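Home | Issues | Topics | Subscribe | Search

Reading time: 6 minutes

Softened water and the espresso boiler: what the hardness number leaves out

Several readers wrote in after the December issue to ask why we recommended against running fully softened water through a small commercial espresso machine. The short version is that a hardness test measures one thing and the boiler responds to several. The longer version follows.

Total hardness is the combined concentration of calcium and magnesium, normally reported in milligrams per liter as calcium carbonate. It is easy to measure with a drop kit. Most cafe owners who test their water at all test this and stop. It says how much scale-forming mineral is present. It does not say whether that mineral will come out of solution, and it says nothing about corrosion.

The second number is alkalinity, also reported as calcium carbonate, which makes it easy to confuse with hardness. In tap water it is almost entirely bicarbonate. When water is heated, bicarbonate breaks down, carbon dioxide leaves with the steam, and the pH of the water left behind goes up. Calcium carbonate becomes less soluble as the temperature rises. Scale therefore collects first on the hottest surface, normally the heating element, and next at points where water flashes to steam.

A supply with high hardness and low alkalinity may scale less than one with moderate values of both. For a drop test, buy the kit that includes the alkalinity reagent. The price difference is small.

What a softener changes

A standard ion exchange softener swaps calcium and magnesium for sodium. The resin bed is regenerated with salt brine on a timer or by metered volume. Hardness leaving the unit is near zero if it is sized and maintained correctly. Alkalinity is unchanged. Chloride is unchanged too, apart from any brine that is not rinsed out properly at the end of a cycle.

The result is water that will not form carbonate scale but still carries all of its bicarbonate and all of its chloride. In the steam boiler, where vapor leaves and dissolved solids stay, both become more concentrated with every hour of operation. Chloride is the main concern for stainless steel. It attacks the protective oxide layer at crevices, welds and gasket seats, and the attack speeds up with temperature. Copper and brass tolerate it somewhat better but have their own difficulties with water that has been stripped of hardness.

There is also the coffee. Magnesium and calcium both affect extraction, and bicarbonate buffers the acids in the cup. Softened water keeps the buffer and loses the minerals. The usual complaint is that the espresso tastes flat. We have seen people spend weeks adjusting a grinder to correct it.

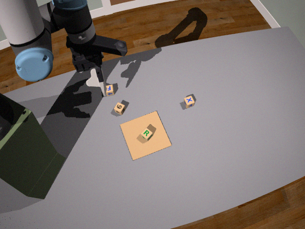
Reverse osmosis approaches the problem from the other side. The membrane rejects most dissolved ions, including chloride and bicarbonate. Straight permeate is too low in minerals for espresso use, and it can also defeat conductivity-type level probes, which need some dissolved content to detect the water surface. A boiler that cannot detect its own level will overfill. The fix is a blending valve that returns a share of filtered feed water to the permeate, or a remineralizing cartridge after the membrane. Blending is cheaper. It also brings back chloride in proportion, so on a high-chloride supply the cartridge is the better choice.

A third option is the partial exchange cartridge, sold under various names for countertop and under-counter use. Most use a weak acid resin that exchanges calcium and magnesium for hydrogen. The hydrogen reacts with bicarbonate, so hardness and alkalinity fall together. Chloride passes straight through. For a moderately hard supply with low chloride this is often all that is required, provided the cartridge is changed on volume and not when someone remembers.

The Irnero case

Hema Pisharody services machines for Vonesach and sent us her notes on one account, a two-group unit at a bakery in Irnero. The owner had a whole-building softener installed ahead of the espresso machine, on the advice of the plumber who fitted the dishwasher. Hardness at the machine tested at zero on each visit. The steam boiler was drained only at annual service.

After 17 months the boiler began to weep at the element flange. The element itself was clean. The flange seat was pitted in a ring under the gasket, and there was further pitting near the bottom fitting. Feed water chloride was higher than the machine's published limit, and a sample drawn from the steam boiler was several times higher again.

"Everyone looked at the element and said the water was perfect," she wrote. "No one had a chloride strip in the van, including me."

The boiler was replaced. The machine now has a separate line taken off ahead of the softener, feeding a small Flirutov membrane unit with a remineralizing cartridge. The rest of the building stays on soft water. Her notes show no further pitting at the first inspection, although one inspection is early to draw much from.

Two points from the case apply generally. First, a zero reading for hardness is not a pass. Second, draining matters. Where the manufacturer provides a drain valve or a hot water tap fed from the steam boiler, drawing water off regularly keeps concentration down. Some newer machines feed the hot water tap from a mixing circuit and turn over very little boiler water, so a busy tea trade no longer does the job by accident. Check the hydraulic diagram for your model.

Suggested test routine

For a new site, test the incoming supply before any treatment is selected. Record total hardness, alkalinity, chloride, pH and total dissolved solids. Municipal reports are useful for chloride and for seasonal range, but they are averages across a system and may describe a different source from the one that reaches your street. Montes, for one, switches between a reservoir and a wellfield in dry months, and the two waters have little in common.

Once treatment is in place, test at the machine inlet, not at the filter head. Repeat after the first week, then every 3 months. Log the readings in the same book as the cartridge changes.

Volume-based changes need a meter. An inline mechanical meter is adequate. If the cartridge is rated for 3,000 liters at your measured alkalinity, set the reminder earlier to allow for delivery time, and reset the meter at each change. Do not rely on the rating printed on the carton, as it is normally given at a single reference hardness. The capacity table in the manual will have the figure for your supply and for the bypass setting in use.

Keep test reagents out of the heat. A kit left on top of the machine gives drifting endpoints long before the printed expiry. Chloride strips should be stored dry, with the cap closed between uses, and read in daylight where possible.

Finally, compare all five readings with the limits in the machine manual - the warranty section, not the installation page. On several machines the two differ, and the warranty section is the one that will be quoted back to you. If the manual gives no chloride limit, ask for it in writing.

Next issue: pump pressure readings with a worn bypass valve, and a reader's question on vacuum breakers that stick open.

Contact the editors | Copyright, all rights reserved | Back to top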